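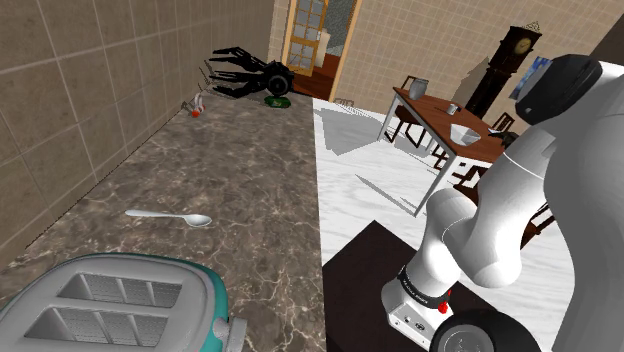 The border crossing at Fultby will reopen to passenger vehicles on 17/03/2023, ending a closure that has kept residents of the two river towns apart for 13 months. Officials on both sides confirmed the date after a meeting in Dredton, where the customs agreement was signed. Small household goods will be exempt from duty under the new rules, and the published list runs to everyday kitchen things such as a toaster or a spoon. Larger appliances must still be declared.

Before the closure, 4000 people used the crossing each day, most of them workers travelling to the mills and packing sheds at Stommont. Traffic will be capped at 1000 vehicles a day for the rest of March. Trucks will continue to use the northern bridge.

Kumaresan Iyer, who led the talks for the Dredton side, said the cap would be reviewed once the inspection lanes were fully staffed.

"We have 2 lanes ready and we would like more," he told reporters outside the customs hall. "People should expect a wait in the mornings."

Travellers will need a valid passport or a frontier card. Cards issued before the closure will be honoured until they expire, and new ones can be applied for at the district office in Annamalai. Children travelling with a parent do not need their own card.

The dispute over fishing rights that led to the closure has not been settled. Both governments say it will be handled in separate talks – no venue has been announced – and patrol boats remain on the river below the bridge.

The bus service between Fultby and Stommont is not yet running. The operator said it was waiting for its permit to be renewed.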